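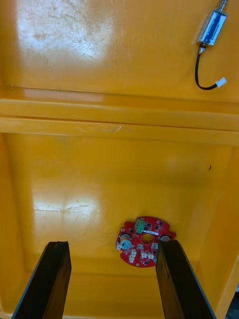
Open day at Sullero, Vekside

Getting there

The Sullero works is on the east side of Vekside, past the timber yard and the second roundabout. We took the number 88 bus from the station, which stops at the end of the road and leaves a ten-minute walk along a verge with no pavement. There is a car park, but it was full by the time the doors opened, and people were leaving cars outside the tyre place opposite. Anyone going next year should take the bus.

The open day was on a Wednesday in March, in working hours, so most of the benches were staffed. I prefer this. The last works I visited had shut everything down for the day and we looked at covered machinery and a slide show. At Sullero the morning shift carried on while we went round behind a painted line on the floor, and you could ask questions if the person at the bench was between jobs.

Signing in took a while. There was one clipboard for everyone, and the visitor badges were the kind with a pin that goes through a jumper and doesn't like coming out again. Safety glasses were handed out at the door. Mine were scratched, but there was a second box if you asked.

What the firm does

Sullero takes in broken units from door-entry systems, lockers and vending cabinets, strips them, tests what can be tested and sends out either a repaired unit or a set of usable parts. The largest customer is Žukauskas, who make parcel lockers, and a good half of the shelving in goods-in had their name on the boxes. The rest comes from smaller firms and from councils replacing old equipment.

They started with two rooms above a shop and moved to the present building when the locker work picked up. It was a bakery before that. The floor still slopes towards a drain in the middle of the main room and every bench has packing under two of its legs.

Goods-in

The tour began at the back doors, where units come off the lorry. Each one gets a job card and a number. The numbers start again every January, and the card being written out as we passed was 1327. The card stays with the job until it is closed, first taped to the unit and then, once the unit has been opened, tucked under the tray.

Units wait on open racking. The ones at the bottom are the heavy ones, mostly locker control columns, and they are shifted with a low trolley. We were shown how a column is opened, with four screws at the back and a cover that has to be slid up before it will come forward. A visitor who tried it pulled it forward first and was told that everyone does.

There is a separate shelf for anything that arrives damp. Those are opened and left for several days before any work is done on them.

The stripping benches

Most of the time on the tour was spent here, and it was the part I had come for. Each bench has a lamp, a rack of screwdrivers, a vacuum hose on a hook and a supply of shallow plastic trays in a strong orange-yellow. Whatever comes out of a unit goes into a tray. Screws go into a lidded pot, as they get lost on a flat floor that size and roll if the tray is lifted.

The rule for the trays is that boards and moving parts are kept apart. At one bench two trays had been pushed together rim to rim, with a red circuit board in one and, in the corner of the other, a small silver-coloured part with a blue panel along its face, a spring on its shaft, and a short black cable ending in a white plug. It looked to me like the sort of solenoid that works a latch. One part in a tray that size seems wasteful of bench space, and I asked about it. The answer was that crowded trays lead to cables being tangled and plugs being bent, and that the space costs them less than the plugs do.

The trays have had a hard life. The floors are scratched and worn dull in patches, there are scuffs on the rims, and dirt settles where the floor meets the side. They are wiped out at the end of each job and washed on Fridays. I had supposed that worn ones would be thrown out, but they are kept until they crack. The colour was chosen a long time ago by someone who has since left. It does make dark cable easy to see. It is less kind to the eyes, and one of the bench staff said she has a grey cloth for lining hers on long days.

Some notes on the order of work, for those in the group who do this at home:

Cables are unplugged by the plug body and never by the wire. A small bent pick is used where fingers won't go.

A part keeps its own short cable if it came with one. They used to cut them off and fit new ones, and gave that up.

Springs are left on their shafts. If one has to come off, it goes in a bag with the part it belongs to.

Boards are laid down flat and are not stacked, even when they look finished with.

The tray is not moved off the bench until the card has been filled in.

That last one had a story behind it, involving a week's worth of parts and the wrong customer, but we were moved on before the end of it.

Testing

The test room is smaller and much quieter. It has carpet tiles, of the anti-static sort, and we were asked to put on heel straps. There were not enough to go round so we went in by halves.

Moving parts are tested on a plain wooden jig with a power supply, a switch and a counter. A part that is going back into service has to pull in and drop out 40 times without sticking. The person running it listens as much as she watches. She played us a good one and a tired one and the difference was clear enough, the tired one having a sort of double click. Parts that fail are not always scrapped. Some only need the shaft cleaning, and she keeps a tin of cotton buds for it.

Boards take longer. They are looked over under a magnifier first, then put in a test frame made for that type of board. Sullero has frames for the common types and makes up new ones when enough of the same board comes in. The older frames are labelled in marker pen and the newer ones have printed labels. The cupboard where they live is in no order that I could make out, though the staff went straight to whatever they wanted.

We asked what the commonest fault is. For boards it is the connectors, cracked where they join the board from years of being pulled about. For moving parts it is dirt.

Canteen and the parts counter

Tea was in the canteen, which is the old bakery shop with the window blanked out halfway up. There was a tray bake and decent coffee. It cost nothing, with a tin for the air ambulance.

The parts counter was open to visitors for an hour after tea. Surplus parts were sold in mixed bags, with no choosing. I bought two bags and got a quantity of ribbon cable, several microswitches, a keypad with one key missing and a bundle of Flistarberg terminal blocks, which I was pleased with as they have not been easy to find in the old size. Others did better for motors. Cash only, and they ran out of change early on, so bring coins.

A few practical points

The tour takes over an hour and there is nowhere to sit until the canteen. One toilet for visitors, by goods-in. The main room is step-free apart from the slope. The test room has a raised sill at the door, and a ramp was put down for a visitor in our group with a wheelchair.

Photographs were allowed everywhere except in the office and of the job cards, which carry customer addresses.

It is noisy near the compressor. Children over 10 were admitted and the two who came seemed to enjoy the jig.

I would have liked longer at the benches and less time in goods-in, where we waited for a delivery to clear. I would also have liked to see a column put back together. Reassembly is done on the afternoon shift and the open day finishes at one, so you don't see it. I put this on the comments form.

The return bus goes from the other side of the road, by the tyre place, and the stop has no shelter.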